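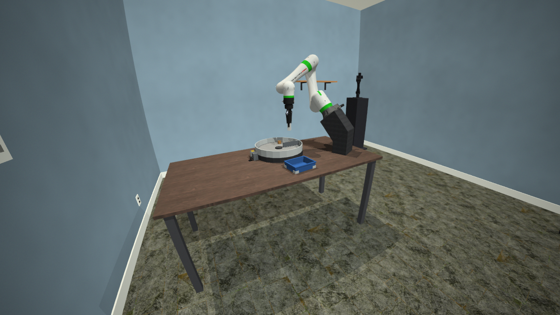
Quick tips, recording demos for the Felero bin task

Save the reset pose first. Every run starts there, no exceptions.
Do 50 slow ones before you try for speed. Jerky demos teach jerky arms.
Move the start spots a little each time, otherwise it just memorises teh table.
Bad grasp? Keep it if you recovered. Tag it "recovery". Bin the rest.
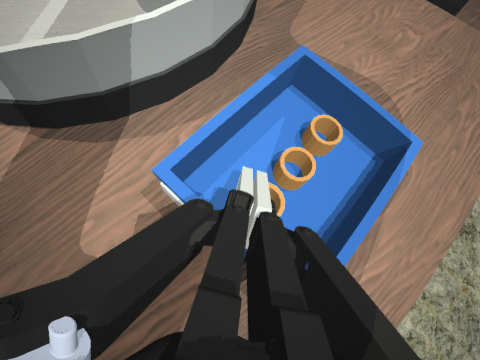
Pads down by the nearest ring, tray view

File names: task, operator, run number. Oratile's way, works fine. Back up every 30 runs, I lost a whole afternoon once.
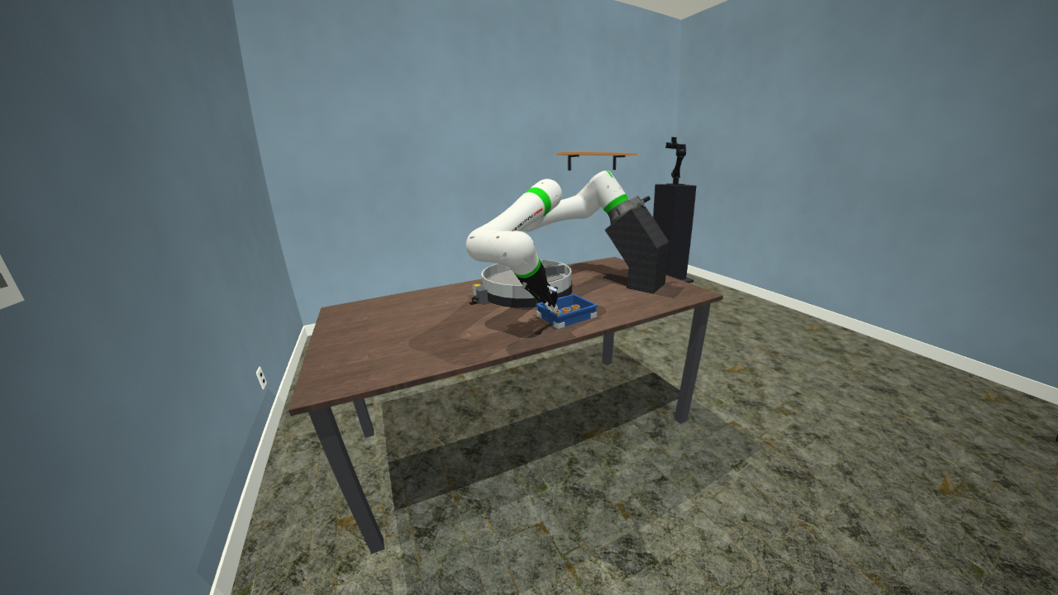 How many demos before a first training run?
Start with 500. Train, see where it fails, then record more of just that part.

More tips when I get a minute, stil sorting the Kudusine set.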